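I'd been promising Celeste for months that I'd come up to Stomcombe and see the workshop, and the open afternoon in December finally gave me no excuse. It's an old dairy unit behind the station, 34 minutes on the slow train (bring a flask, the trolley never comes), and you find the door by following the smell of toast. They really do have a toaster going all day!

Downstairs is woodwork and bikes. I had a good nose round, bought a wonky spoon from Tala Awad for my mum, and then went up to the room I'd come for, where Joaquín Ulloa and Dilruba Mridha have been building Ondero. That's their name for the two-armed sorting rig, and it has eaten most of their evenings for the past year. The idea is simple enough: two arms, a table, some bins, and small household things to be passed about and put away.

I'd expected a lot of shouting and flapping. It was lovely and calm instead, Dilruba at the laptop and Joaquín eating crisps well away from the cables.
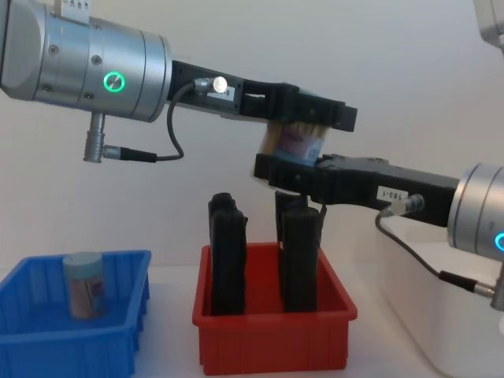 What they mostly wanted to talk about was grip. With one arm you only have yourself to please, Dilruba said, but with two they can end up arguing over the same object, and something light and round will show you up straight away. She keeps a notebook of every try and was on number 922 when I looked over her shoulder. Plenty of them just say "no" with a line under it.

I asked what it had all cost and got a very long look between the two of them, so I moved on to cables. Joaquín has strong feelings about cables. He's rerouted the lot twice and wants to do it again before spring, and Dilruba would like him to leave them alone, please.

I stayed far too long, missed my train and had a second round of toast with Celeste while I waited. Next open afternoon is in March, entry's free, and the stairs are steep so mind your head at the top.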